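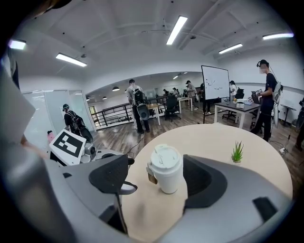

Tea to go on one of the round tables at the Kinsella building, Prultdale.

Tea drinkers get their turn at the Kinsella building

PRULTDALE - Anybody who has worked upstairs at the Kinsella building will know that coffee has always come first up there, and that people who prefer tea have mostly made do with whatever they carried in from home. That changed this October, when Bernavus, the small tea and coffee counter from over in Cultness, began serving on the open floor by the railing, and from the look of the line on the first morning there were a good many tea drinkers in Prultdale just waiting to be asked.

The counter opens at 6 in the morning, which is early even for this building, and pours until 2 in the afternoon. There are 55 teas on the list, from plain black breakfast tea to a ginger and pear blend that the regulars in Cultness have been fond of for years, and every one of them can be had in a paper cup with a lid to carry back to your desk (or to the bus, if you are on your way home from a night shift). The bag is left in the cup with its tag hanging down the side, so you can let it steep as long as you like and take it out when it suits you. Some of us never take it out at all!

The round wooden tables are first come, first served, and they are a pleasant place to sit for ten minutes, with a little potted plant for company and people coming and going with their backpacks on. Please do leave the plants where they are. The staff water them in the morning before opening, and they would rather not have any help from the bottom of a teacup.

The counter poured 300 cups in its first week, a nice start for a floor that is still filling up with tenants. Milk, lemon and honey are set out at the end of the counter at no charge, and oat milk can be had for the asking. You are welcome to bring your own mug, and they will rinse it for you first if it needs it.

Visitors from outside the building are welcome too and should come in by the front entrance and take the stairs or the elevator up. A soup of the day will be added to the menu later in the fall, with the split pea going first.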